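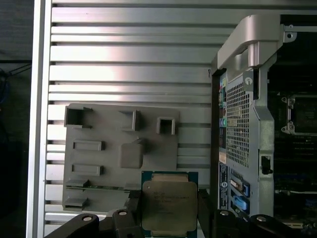
Santeri says a processor has one job before it goes into a computer, to be somewhere you can find it, and that in twenty years he has never met one that managed it. He told me this over the phone while I was eating toast, and I wrote it on the back of the Anstead invoice so I could be annoyed by it later. It is later. I am annoyed.

November 13, 2025

The workstation has been standing open for so long that I've started to think of the side panel as optional. Today was supposed to be the day everything came back together. I cleared the evening. I told Elfriede I couldn't come to supper, and she said "again?" in the voice she keeps for me and the gas company.

The gray plate is up, at least. I like it more than I expected to, considering how much I complained about it. Square holders along the top, little ledges down the left, and a block in the middle with rounded corners that looks terribly important. Things are meant to live on it instead of in the jam jar. Timo Fuchs believes in the jar. He has kept chips, screws and one baby tooth in jars for as long as I've known him, and he claims never to have bent a pin, though the chip I care about has flat gold contacts and no pins at all, so I'm not sure what I'd be learning from him.

Spent a good while trying to read the lettering on the metal lid of the processor. It's tiny and faint and seems to have been put there by someone who didn't want to be quoted. I tried my glasses, then without my glasses, then the desk lamp held at the angle Hildegard Petersen uses to check melons. I know which chip it is, I bought the thing. I only wanted it in writing.

Then the paste. The Sedgate order had 2 tubes in it, according to the slip, and I can find one. I looked in the drawer, the other drawer, the bag the order came in, and my coat. The one I did find has the consistency of grout. I squeezed it until the cap end split, wiped my thumb on the good towel and decided to stop there for the night, which I recorded in the project notebook as "paused for materials."

The bill so far, for my own shame: 400 for the secondhand case and what was in it, and then the rest, which has brought us to 700. Eckhard pointed out that for that money I could have had a machine that already worked. Eckhard can keep his machine that already works. He has never known the pleasure of lying on the floor with a flashlight in his mouth looking for a screw that was in his shirt pocket.

Tomorrow: new paste from Wiltatov if they open before I have to leave, call Santeri back about the cooler bracket, wash towel before anybody sees towel. Ask Elfriede if supper is still a possibility at some point this month. Also find out where I put the side panel. I had it when I started this page and I've been leaning on something flat the whole time, so I may look there first.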